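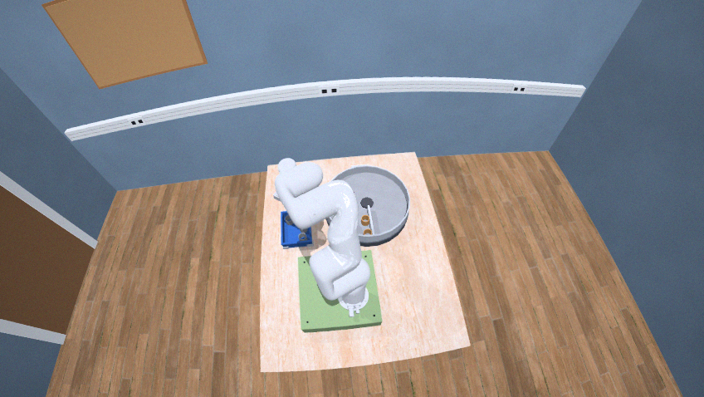 A computer-made picture of a white robot arm on a table.

Why Is the Hottest Weather After the Longest Day?

Plino Weather Pages for Young Readers
Written by Dirceu Macedo
Last updated 2026-05-07

At the start of summer there is one day that has more daylight than any other. It is called the summer solstice. The sun comes up very early, climbs very high, and goes down very late.

You might expect that day to be the hottest of the year. In most places it isn't. The hottest weather usually comes weeks later, when the days are already getting shorter. In much of the northern half of the world, people still go swimming in August, and the water feels warmer than it did on the longest day.

Scientists have a name for this. They call it seasonal lag. To lag means to come along behind, like a slow walker at the back of a group.

Where the heat comes from

Almost all the warmth we feel outdoors starts at the sun. Sunlight travels through space, passes through the air, and lands on the ground and the water. Some of it bounces off. The rest is soaked up, and whatever soaks it up gets warmer.

Air does not soak up much sunlight by itself. Most of the air near you is warmed from underneath, by the ground and the sea. If the ground is cold, the air above it will be cool, even when the sun is bright. You may have noticed this on a clear winter day with snow on the ground.

So before the air can get really warm, the land and water have to warm up first. That takes time.

Heat in and heat out

The Earth does not keep all of its heat. Day and night, the ground and the sea and the air send heat back out toward space. We can't see this heat with our eyes, but special cameras can.

Think of a bathtub with the faucet running and the drain open. Water comes in at the top and goes out at the bottom. If the faucet puts in more than the drain takes away, the water level rises. It keeps rising until the two are equal.

Now suppose you turn the faucet down a little. The water is coming in more slowly than before. But if it is still coming in faster than it drains, the level still goes up.

Summer works in much the same way. The sun is the faucet, and the heat escaping to space is the drain. On the longest day the faucet is turned up as far as it goes. After that it is turned down a tiny bit each day. For several weeks there is still more heat coming in than going out, so the land and water keep getting warmer. The warmest time comes when heat in and heat out are equal. Then things start to cool.

Why water is so slow

Water needs a lot of heat to warm up. Dry sand needs much less. If you have been to a beach on a sunny day, you have felt the difference with your feet. The sand can be too hot to stand on while the water is still chilly, and the same sun is shining on both.

There is another reason water is slow. Sunlight only heats the very top of sand or soil, and the warmth does not travel down very fast. In a lake or an ocean, sunlight goes deeper, and wind and waves stir the warm water at the top into the cooler water below. The heat is shared with a large amount of water.

Water is slow to cool down too. A big lake can stay mild well into fall, after the nights on land have turned cold.

Two towns, two summers

Nenholm is a town far from the sea, 844 feet above sea level. Most of what surrounds it is farmland. Conneely is a small harbor on the coast, with the ocean on three sides.

Preben Vestergaard has kept a weather notebook in Nenholm since he was in school. Every day he writes down the highest temperature. Last year the hottest day in his notebook came 39 days after the longest day. The thermometer in Conneely reached its highest mark later than that, in the second half of August, and it never got as hot as Nenholm did.

The reason is the ocean. Air that blows into Conneely has passed over the water. In early summer the water is still cool, and it cools the air. By August the water has been soaking up sunshine for months, so the sea breeze is milder.

Nenholm has no ocean nearby to slow things down. Its ground warms faster, and its summer peak comes sooner.

One hot day in a notebook doesn't tell you very much. Weather jumps up and down. A cloudy week can hold the temperature down, and a wind from a warmer place can push it up at almost any point in summer. To see the lag properly, you need to look at the average over many years.

Does it happen in winter?

Yes. The shortest day of the year is the winter solstice. After it, the days begin to get longer, but the weather often goes on getting colder for a few weeks.

In the bathtub, this is what happens when the faucet is almost off. Even when you begin to open it again, the drain may still be winning, and the level still drops. The land and water go on losing heat until the sun is strong enough to make up for it.

Lakes often freeze well after the shortest day for this reason. At Seditz, where there is a deep lake, people wait a long time for ice. Some winters it never gets thick enough to skate on. (Never walk on a frozen lake unless a grown-up who knows the ice has said it is safe.)

Does it happen in a single day?

A smaller lag happens every day. The sun is highest in the sky near the middle of the day, but the warmest time is usually in the afternoon, a few hours later. The ground is still gaining heat after the sun has started to go down the sky.

The coldest time is usually close to sunrise. All night long the ground loses heat, with no sunshine to replace it.

Try it yourself

You will need:
two bowls the same size
dry sand or dry soil
water
two outdoor thermometers
a sunny spot
paper and a pencil

Fill one bowl with sand and the other with the same amount of water. Leave them both in the shade for a few hours so they start out at close to the same temperature.

Put a thermometer in each bowl, with the tip just under the surface. Write down both temperatures. Then move the bowls into the sun.

Check them every 20 minutes and write down what you find. Keep going for two hours if you can. The sand should warm faster. On a hot day it may pass 80 degrees Fahrenheit long before the water does.

Now move both bowls back into the shade and keep checking. Which one cools first?

If you want to make a graph, put time along the bottom and temperature up the side. Use one color for sand and another for water.

Words to know

Solstice: one of the two days each year when daylight is at its longest or its shortest.

Seasonal lag: the wait between the longest day and the warmest weather, or between the shortest day and the coldest weather.

Average: a middle value worked out from many numbers. Add the numbers together, then divide by how many there are.

Surface: the top or outside of something, such as the top of a lake.

Questions to talk about

Would you rather visit Nenholm or Conneely on the longest day of the year? What would you pack?

South of the equator, the seasons are the other way around. Is August a good month there for swimming or for a warm coat?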